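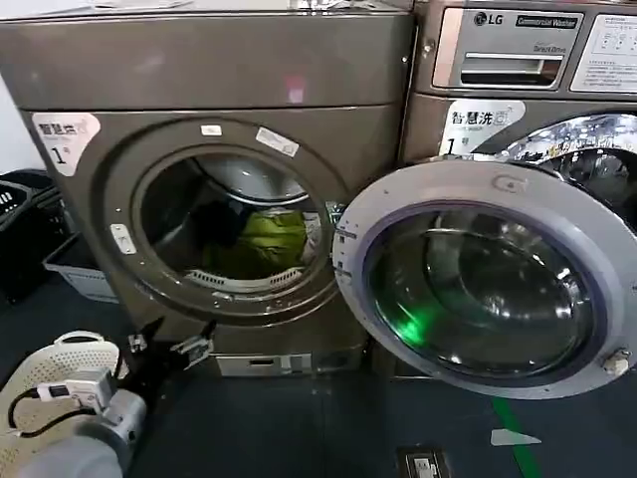

Figure 1. Front-loading washer with the door open and garments in the drum.

Print this page | E-mail this page

By Carleen Henare and Wojciech Lis
April

Can a general-purpose robot do a chore from start to finish without help? Our project compared two tasks, unloading a washer and restocking a drinks shelf. We read trial logs, timed the steps by hand and scored each attempt. Our supervisor was Glenys Brunton.

3.1 Laundry

We split the task into 4 steps: open the door, reach into the drum, grasp a garment, place it in a basket. The door is a rigid part on a fixed hinge, and its path can be planned in advance. Clothing has no fixed shape. A dark garment behind a bright one is hard to separate by color or depth, and the back of the drum gets little light. Most failed attempts in our logs were grasps that closed on one layer of cloth and lost it at the rim. We counted a dropped item as a failure even when a second try recovered it.

3.2 Shelf work

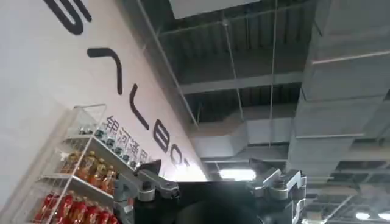 Bottles are easier to grasp. They are rigid, they stand upright and each row repeats the same shape. The difficulty is clearance. In a tightly packed row there is little room for two fingers on either side of a bottle, and a small error in wrist angle pushes the neighbor over. Clear bottles also gave poor depth readings – we had to discard 2 logs for this reason.

3.3 Limits

The Trollus scoring sheet records success or failure only. It does not record time, so a slow success scores the same as a fast one. Lindsay Hoani rescored part of the laundry set with time included, and the ranking of the two tasks did not change. Shelf work is closer to unattended use. Laundry still needs a person nearby.

Raw scores are in Appendix B.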